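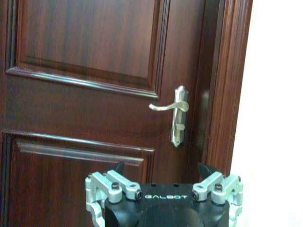 Print | E-mail

4. Fitting the Kalik Lever Set on a Bathroom Door

Before you start, close the door slowly and check that it does not rub. If it rubs, correct the hinges first. One person can do the work, but two is more comfortable.

1. Remove the old lever and keep the screws until the end.
2. Push the latch in the hole. The sloped side must look to the closing direction.
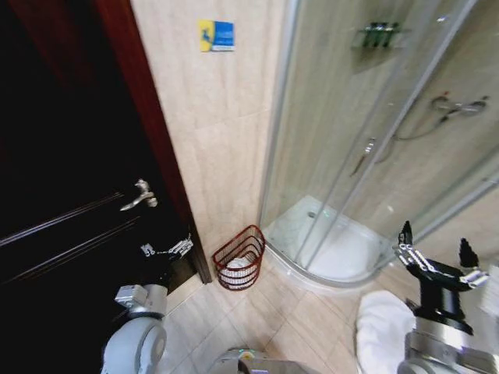 Can I use the set on a door which opens outward? Turn the latch by half before you push it in, and the set will work the same.

3. Put the spindle through the latch. It must come out nearly the same on both sides.

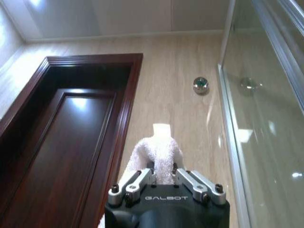 4. Put on both levers and tighten the screws by hand only.
5. Leave a gap of 3 mm between the door and the strike plate.

CAUTION: Do not use a power driver. The thread is soft and can be damaged.

NOTE: In wet rooms, please check all screws again after 2 weeks.

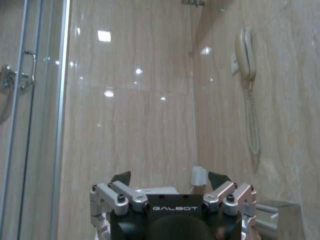

Figure 4. Bolt heads, left and right.

Text: Ladan Zamani. Checked by Tianyou Feng, January.

88 shares | 3 comments

Related
Kalik Lever Set: Spare Parts
Akpalu Hinges: Adjusting the Height
Traltero Strike Plate for Old Frames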